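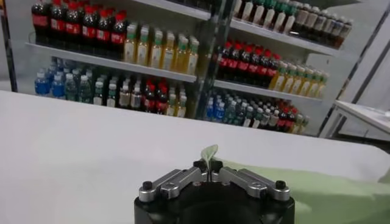
Fagerlund Avionics History Group, Display Section

3.2 Lamp hours on the Vindlow altimeter

I got the altimeter from Wojciech Wysocka, who had kept it on a shelf at Linley for years. Its hour counter reads 1083, and the logbook stops at 900, so nearly 100 of those hours might be bench time (I'm guessing a bit!).

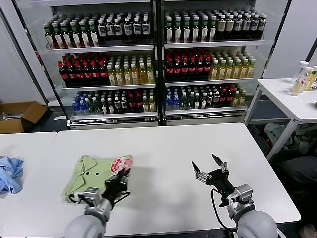

The rest I can't place at all. I plotted lamp brightness against logged hours, and the drop comes much earlier than the Fiswood manual says it should. I ran it twice and got the same curve.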